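Folding a Collared Shirt Flat on a Table

Applies to: long- and short-sleeved shirts with a collar, woven cotton or cotton blend, adult sizes. Knit polo shirts follow the same sequence with the changes listed near the end.

Sheila Penrose wrote the first version of this page for the Seltwood linen room. It has been revised for home use, and the references to shelf codes have been removed. The fold is the one used for the Seltwood stock, where 929 shirts are kept in flat stacks. It produces a rectangle that fits a standard drawer or a shallow bin and holds its shape when the stack is moved.

What you need

A flat table at about hip height, deeper than the shirt is long if possible. A dining table is suitable. A bed is too soft, and the back panel will shift under your hands.

A container for clothes that have not been folded yet. Any bin with straight sides will do. A clear one lets you see what is left without emptying it.

A space at the back of the table for finished pieces.

Optional: a piece of stiff card, 9 by 12 inches, used as a width guide. Remove it before the last fold.

Setting up

Wipe the table and let it dry. Put the unfolded items in one back corner and the finished pieces in the other. Keep to the same corners for the whole load. Right-handed people usually reach for new items with the right hand, so the bin goes on the right.

Fold the plain rectangles first (cloths, towels, pillowcases). They take little time and reduce the pile before the shirts, which need the full width of the table. Leave the finished stack far enough back that a spread shirt does not land on it. If a sleeve or hem does cover part of the stack, lift the shirt clear before squaring it. Dragging it will pull the top piece out of line.

Check each shirt before folding. Look at the collar, the cuffs, the underarms, and the front panel. Set aside anything marked. A mark left in a folded stack is harder to remove later, and on white cotton even a faint one will show once the shirt is on.

Procedure

1. Lay the shirt on the table. Put it down in one piece, holding it at the shoulders, and let the body fall toward the opposite end. Do not smooth anything yet. At this stage the collar will usually be bunched, the body partly doubled over, and one sleeve or part of the hem hanging off at an angle.

A white shirt at this stage looks like the one on the table below. The body makes a rough rectangle to the left, and the collar and shoulders are bunched toward the upper right. Start with the bunched end. Until the shoulders are straight, smoothing the body only moves the creases around. 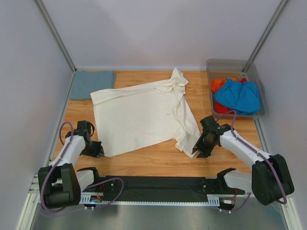 2. Find the collar and square the shoulders. Take one shoulder seam in each hand, where the seam meets the collar. Pull gently outward until the line between your hands is straight, then lower it. The collar should sit in the center of that line.

3. Turn the shirt face down. Fasten the top button, the third button, and the last button first. Skipping the third is acceptable on short-sleeved shirts. Keep hold of the shoulders while turning, and check that both sleeves come out to the sides.

4. Smooth the back panel. Work from the collar toward the hem with the flat of the hand. Use two or three long strokes. Short strokes leave ridges.

5. Fold the first side. Bring one side seam in toward the center of the back, making the fold line start halfway between the collar and the shoulder point. If you are using the card, place it against the collar and fold along its edge.

6. Lay the sleeve down. Fold it back at the shoulder so that it runs parallel to the fold line. The cuff should end short of the hem. On a long sleeve, turn the cuff up once if it extends past the hem.

7. Repeat steps 5 and 6 on the other side. The two edges should be parallel.

8. Fold up the hem. Turn up the bottom three inches to hide the curve of the tail, then fold the body in half so that the turned edge meets the base of the collar. For a shallow drawer, fold in thirds.

9. Turn the shirt face up and straighten the collar points.

Knit polo shirts

Use a two-inch hem turn. Do not pull the shoulders outward in step 2; knit fabric stretches and the fold will come out wider at the top.

Stacking

Alternate the collars, left then right, so the stack stays level. Keep stacks to eight shirts. Place dark colors and white in separate stacks if the dark items are new.

Corrections to this page go to Celeste Abreu. The thirds option in step 8 was added in June.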